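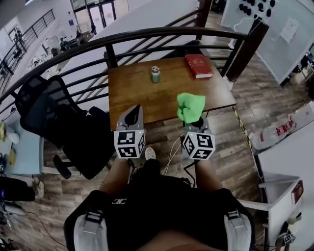 Section 5 is the upstairs table: setting it up, wiping it down and putting its things back where people expect to find them. I wrote most of these pages for the Nestero floor plan, and I left the mezzanine for last because I figured a small square table didn't need instructions. Then I spent a month up there and changed my mind! The brown top has a wood-grain look with darker edges, so crumbs and tea drips can sit on it all day without catching anyone's eye, and that bright green cloth is the one thing I'd keep within reach no matter what else you bring up. The silver canister and the red book live on the table too, toward the railing, and most of what follows is about working around the two of them.

## 5.1 Before you start

You'll want:

- the green cloth (any soft cloth will do, but ours is green and hard to lose)
- a second, dry cloth for finishing
- a spray bottle of the Jimach mix -- 5 ml of the concentrate topped up with water to 1000 ml
- a free chair or a patch of floor for parking things

Mix the bottle downstairs at the sink. I've tried doing it upstairs with a pitcher and I don't recommend it.

**Caution:** the railing behind the table has horizontal bars, and the gaps are open to the floor below. Keep caps, pens, spoons and anything else that rolls on the near half of the table while you work. I have personally dropped a teaspoon through there (no harm done, but I got a look).

**Caution:** there's yellow-and-black tape along the floor edge on the right. Leave it stuck down when you sweep. If a corner starts to lift, press it flat and tell whoever has the Anozie sheet that month.

## 5.2 Placing the table

1. Stand the table in front of the curved part of the railing. Our railing runs in a curve and the table is square, so it will never sit flush, and you can stop trying. Line it up by eye.
2. Leave a hand's width between the back edge and the bars. You need to be able to get a cloth down there.
3. Press gently on each corner in turn. If it rocks, turn the table a quarter and try again before you reach for a felt pad. The floor has its own opinions up here.
4. Pull the black mesh chair to the left side. It's the one with the tall back, and its armrests will bump the table if you push it in too far, so let it stand a little way off.
5. Sit down and check that your knees fit. Tall people may want to come at the table from an angle.

*Note:* the finished table height on the Inance sheet is 70 cm. That's for the desk downstairs, so ignore it here. I keep meaning to fix that sheet.

## 5.3 Wiping down

The whole job takes less time than reading this part, I promise.

1. Move the book first. It has a glossy cover, which shows every fingerprint, and pages that will drink up anything you spray. Put it on the chair seat, closed.
2. Move the canister next. Lift it by the body and keep a finger on the lid -- I don't trust lids.
3. Shake the cloth out over the trash can. (Over the trash can, please, and never over the railing.)
4. Spray the cloth and leave the table alone. Two squirts is plenty.
5. Bunch the cloth up loosely in your hand and start at the near edge, where wrists and sleeves go. I know the proper way is to fold it in quarters and use each side in turn, and if you like doing that, go for it! A bunched-up cloth gets around the edge better for me.
6. Work toward the railing, following the grain pattern. Streaks across the grain show up in the late afternoon when the light comes in low.
7. Run the cloth once along each of the darker edges.
8. Finish with the dry cloth. Wait until the top feels dry under your palm.

*Note:* if something sticky won't budge, lay the damp cloth flat on it and go do something else for 2 minutes. Please don't scrape it with a ruler. Rezaul Pathirana has asked me to put that in bold, so: **please don't scrape it with a ruler.**

## 5.4 Putting things back

1. Canister: back of center. You can reach it from either side there, and it's away from elbows.
2. Book: flat, near the back right corner, by the dark post. Lay it down, don't stand it up. A book standing on its end next to an open railing makes me nervous.
3. Leave the front half of the table clear for whoever's sitting down next.
4. Rinse the cloth downstairs, wring it out and hang it up. Tomorrow's cloth is today's cloth, unless it smells.

If you've borrowed the book, leave a slip of paper in its spot with your name on it. I've lost whole mornings going desk to desk asking after it, including the light blue desk over to the left, where things do tend to pile up.

## 5.5 The floor underneath

The planks are laminate all the way across, so sweep first and use a mop that's barely damp. Wheel the chair out of the way, lift the table (it's a one-person lift if you clear the top first) and check for cables on the floor before you put your feet or the table legs down. Walk backward toward the stairs as you mop, looking over your shoulder now and then.

Anything spilled on the laminate gets wiped up right away, even if you're in the middle of the tabletop. The seams between the planks are where the trouble starts, and I can't get at those with any cloth I own.

For the stairs and the stair gate, go to Section 6.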